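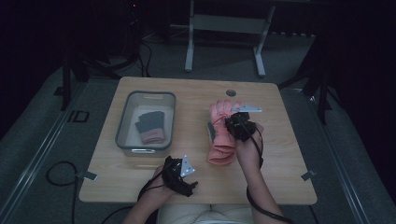 Re: [surkedville-swap] Sorting the cleaning cloths

Our street cupboard has started keeping cloths and gloves together, one plastic bin to each household. Cloths get folded and stacked against one side, dark grey on top of pink in mine, and the gloves go in beside them. A pink rubber glove like this one still has its small grey tag on, so I'd take that off first as it catches on the cloth.

> On the Surkedville list, at 10 past four, someone wrote:
> Do you put rubber gloves in with the cloths or keep
> them apart? I have 30 cloths from the September swap
> and one bin, and the lid won't shut.

Together is fine if they're dry. 30 is too many for one bin though. I keep 10 and pass the rest on.

Trarar list, Surkedville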